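How Our Robot Learns to Sort Parts

Hi! I'm in the robotics club at Drirkdale, and our project is called Mikar. Mikar has two arms, and its job is sorting electronic parts into yellow bins.

You might think we just tell it "pick that up." Nope! Somebody steers the arms through the job, and the computer saves every move. One try is called a demo. We have 1,272 so far, and we want 2,000 by September (yikes!).

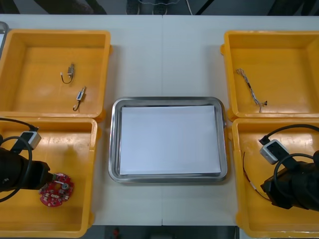
Doesn't it get boring doing the same thing over and over? Mutiso asked me that at lunch. Well, sometimes! But we move the parts a little each time, so Mikar doesn't only learn one spot. Wires are the hardest, because they bend however they like. My best streak is 29 demos without a drop, and I'm still trying to beat it!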